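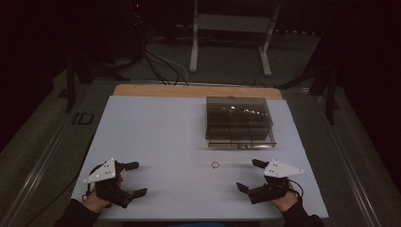
Recolha de demonstrações com duas garras manuais: um elástico vermelho sobre a placa branca e, mais atrás, uma caixa de plástico translúcido.

Hindport publica guia de boas práticas para a recolha de demonstrações com garras manuais

A Hindport divulgou a 18/6/21 a primeira edição do seu guia de boas práticas para a recolha de demonstrações de manipulação, destinado às equipas que registam movimentos humanos para o treino de sistemas robóticos. O documento foi elaborado em conjunto com a Camow e a Avcı e aplica-se, numa primeira fase, às bancadas instaladas no centro de Lustesstead.

O guia abrange as tarefas executadas com garras seguras na mão pelo operador, uma modalidade em que não intervém nenhum braço robótico e que, por esse motivo, ficava fora do âmbito dos procedimentos internos de segurança de máquinas. As três entidades consideraram necessário fixar regras próprias, tanto para a proteção de quem opera como para a qualidade dos registos obtidos.

Preparação da bancada

De acordo com o texto, a superfície de trabalho deve ser lisa, de cor uniforme e contrastante com os objetos a manipular. Antes de cada série, o operador confirma que se encontram sobre a bancada apenas os objetos previstos na ficha da tarefa. Os objetos de pequena dimensão, como elásticos, clipes ou anilhas, são contados no início e no fim da sessão.

Os marcadores óticos montados nas garras devem permanecer limpos e desobstruídos. Sempre que uma placa de marcação apresente folga, a garra é retirada de serviço e novamente calibrada, ficando a ocorrência inscrita no registo do posto. O guia determina igualmente que os cabos ligados às garras disponham de comprimento suficiente para toda a amplitude do movimento e que os cabos assentes no pavimento não atravessem a zona de passagem do operador.

Pausas e duração das sessões

A duração contínua do trabalho foi um dos pontos mais debatidos durante a redação. A versão aprovada estabelece um máximo de 300 demonstrações por operador e por dia, com uma pausa obrigatória após cada conjunto de 20. Nas tarefas de precisão com materiais flexíveis, o responsável do posto pode antecipar a pausa a pedido do operador, sem necessidade de justificação escrita.

O guia recomenda ainda vestuário de manga justa ao punho e desaconselha o uso de pulseiras, anéis volumosos e relógios. A iluminação da sala pode ser reduzida quando o sistema de localização assim o exija, desde que os percursos de entrada e de saída se mantenham identificáveis.

Critérios de aceitação dos registos

Para que uma demonstração seja considerada válida, ambas as garras têm de partir da posição de repouso definida na ficha e a ela regressar no final. As tentativas falhadas não são eliminadas - são conservadas com indicação própria e separadas do conjunto principal.

A fase de consulta baseou-se na revisão de 3,539 registos provenientes de bancadas já em funcionamento. Desse total, 295 foram excluídos por ausência de ficha de tarefa ou por falta de identificação da garra utilizada, duas situações que o novo modelo de registo passa a impedir no momento da gravação.

Proteção de dados

Um capítulo autónomo trata da informação relativa aos operadores. As gravações que incluam mãos ou antebraços são consideradas dados de acesso restrito, e a sua cedência a terceiros depende do consentimento escrito do operador, que pode ser retirado a qualquer momento.

Entrada em vigor

As regras são de aplicação voluntária até ao final de julho e passam a obrigatórias em agosto para todos os postos de Lustesstead. A Camow assegurará a formação inicial dos operadores e a Avcı ficará responsável pela verificação periódica das garras. Os comentários à primeira edição podem ser enviados à Hindport durante o período de aplicação voluntária - as alterações aceites serão integradas na edição seguinte.

Este sítio utiliza cookies para melhorar a experiência de navegação. Ao continuar, aceita a nossa política de cookies. Aceitar | Saber mais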